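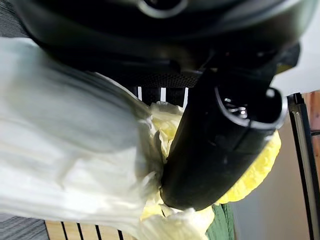 ## Notes on the produce stand

The Skavent stand has been in place since August, long enough to record what I would set up differently. It is a pine display unit with angled bins and one upper shelf, bought for a practice grocery corner. Assembly took most of an afternoon. The instructions skip the step where the black trim goes on, so I did it last and had to loosen two panels to get it seated.

The working height matters more than the footprint. I measured 856 mm from the floor to the lip of the middle bin, which suits a standing adult with a basket on the ground. Bin depth is 240 mm. Potatoes and radishes are fine at that depth. A napa cabbage is awkward: the base is thick and smooth, the leaf end is ruffled, and it wants to roll onto its heavier half. I lay cabbages with the base uphill and leave a hand's width beside them.

The bins arrived with no liners. I tried a Bastos rubber mat under the round items and cut it to size with a utility knife. It holds peppers well and cucumbers badly.
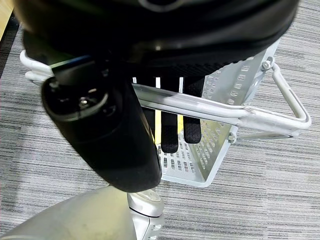
## The basket

Most of my complaints concerned baskets. The first set, from Flimeck, had a single fixed handle that got in the way of anything long. I replaced it with the type where the handles pivot on a small bolt and fold outward over the rim. With the handles down, the opening is clear. The slotted floor sheds grit onto the carpet, so I now vacuum under it as well as around it.

Check the pivot bolts before use. Mine shipped loose. A quarter turn with a hex key was enough, and overtightening makes the handle stiff enough to drag the basket sideways when you raise it.

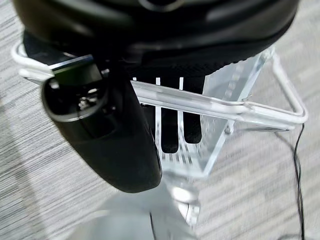
*Round white wire, bent into a triangular brace at the side.*

## Layout

I group by shape first and color second. Long items lie lengthwise across their bin. Small round items go in a shallow tray at the far end, where they are least likely to be knocked. Carrots keep their tops on and share a bin with the cucumbers — the greens make a usable divider.

The artificial vegetables are from Nerkent and came in a 200-piece box. They are light, so a pile that looks stable will shift when one item is pulled from the bottom. I pick from the top and restack at the end of the session.

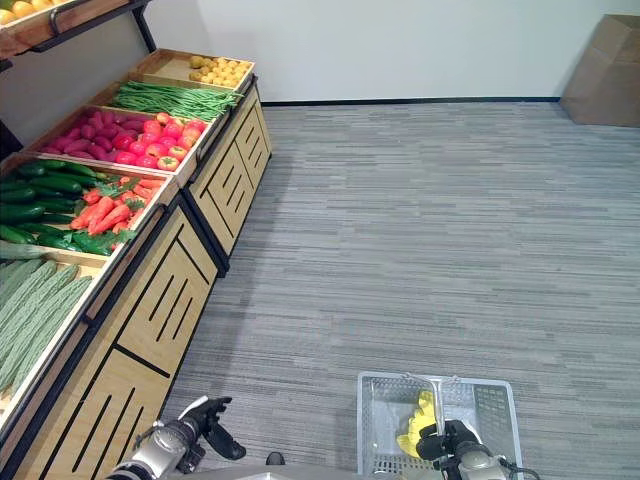 *Potatoes at the far end, bitter melons nearest, basket on the carpet.*

The upper shelf is still underused. It has a few yellow-orange fruits on it and needs a second tray, which I have not ordered yet. The slanted cutouts in the lower panels collect dust and want a narrow brush.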